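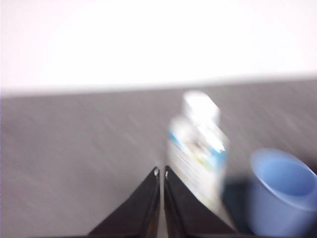 4. Activar el filtro de llamadas sospechosas

Antes de empezar, siéntese con calma y tenga el teléfono a mano, conectado a la corriente si le queda menos del 50 % de batería. El bloqueador Zusier ya debería estar enchufado a la línea, con la luz verde fija (si parpadea, vuelva un momento al apartado 3, que no pasa nada).

1. Descuelgue y marque la clave de instalación que viene en la tarjeta Hareck. Oirá dos tonos cortos.

2. Pulse 27 y espere. El aparato tarda 15 segundos en descargar la lista de números denunciados, y durante ese ratito la línea se queda muda.

3. Grabe su lista de confianza: la familia, el centro de salud, esa vecina que llama todas las tardes... Caben 70 números, así que no hace falta ser tacaño. Diga el nombre en voz alta después de cada uno y confirme con la tecla almohadilla.

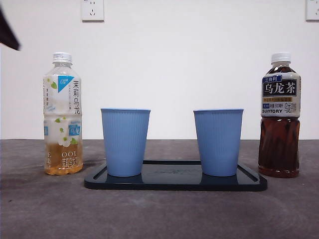

4. Elija qué quiere que ocurra con los números que no estén en la lista. Con la opción 1, quien llama tiene que decir su nombre antes de que suene el timbre; con la opción 2, la llamada pasa directamente al contestador. Nosotros solemos recomendar la primera para las primeras semanas, mientras se acostumbra usted y se acostumbran los demás.

5. Cuelgue y pida a alguien de la lista que le llame para comprobar que todo entra como debe.

Nota: si tiene contratado el servicio Koster de avisos, recibirá además un resumen mensual de las llamadas retenidas. El primero llega en junio.

PRECAUCIÓN: ningún filtro las para todas. Si alguien le dice que llama de su banco, de la policía o de la compañía telefónica y le pide claves, o que instale un programa en el ordenador, cuelgue sin miedo a parecer maleducado. Busque usted mismo el número en una factura o en el dorso de la tarjeta y llame desde otro teléfono si puede.

PRECAUCIÓN: no dicte a nadie la clave de instalación. El servicio técnico de Flornomcombe no la necesita y no se la va a pedir.
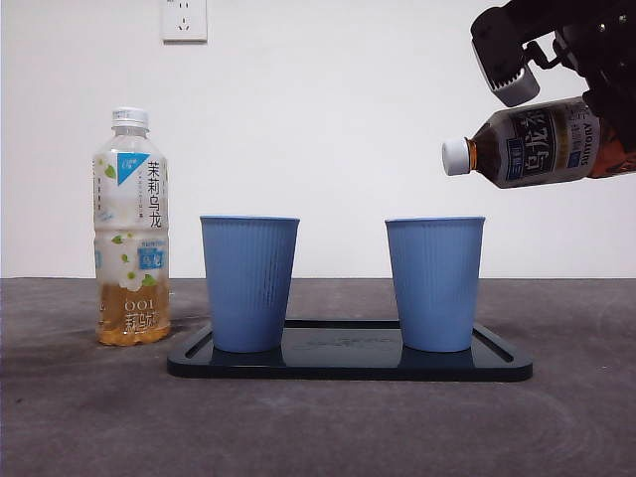

Fig. 4. Botella de té oolong con jazmín sobre la mesa.

6. Guarde la tarjeta Hareck en un sitio seguro, lejos del teléfono. Si la pierde, solicite otra siguiendo el apartado 9.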